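Geltley, February 2, 2020

MANWOOD OPENS FURNISHED LOUNGE FOR FAMILIES AT MOSCHOS HOUSE

Manwood has finished furnishing the family lounge at Moschos House in Geltley, which provides short stays for people visiting relatives in hospital. The lounge is open to guests from today.

The main piece is a long cream leather sofa with padded headrests and a stitched, tufted back. It replaces a set of single armchairs that had been in the room since the house opened. Manwood supplied the sofa, the cushions and the carpet at cost, and a grant of £500 from the Clurex fund paid for delivery.

Guests were asked last August what they wanted from the room. Most of the answers came down to the same thing -- somewhere the whole family could sit together.

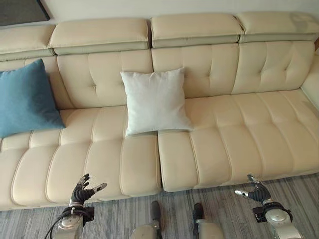
Marina Deligiannis wrote on her form that she had spent four evenings in the old lounge with her sister and they had never once managed to sit side by side. She asked for a proper sofa and a lamp that didn't buzz. The lamp has been changed too.

Throw cushions in blue and white go with the pale leather. Their covers are washed by the house laundry, and spare fabric is kept for repairs. Small mending jobs are done on site by Anastasia Makris, who also looks after the curtains and bed linen. 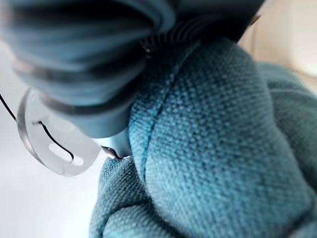 Looking after the room

The sofa is wiped down each morning with a soft cloth and plain water, and the cushions are put back in place at the same time. Leather cream is used every 90 days. Guests are asked to keep hot drinks on the side tables -- there are coasters in the drawer -- and to leave shoes on the floor.

Moschos House had 546 overnight guests last year. The lounge stays open until late for anyone who gets back from the ward after supper.
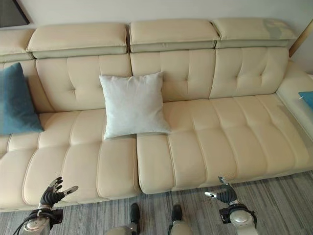 Filippos Mavromatis said he would have liked a darker colour, given how many children come through, but that he had fallen asleep on it within ten minutes and had no other complaints.

Bookings and visits

Rooms at Moschos House are booked through the ward office. Anyone wishing to see the lounge before a stay can ask at the front desk. Press enquiries should go to Nanna Ketilsson at Manwood.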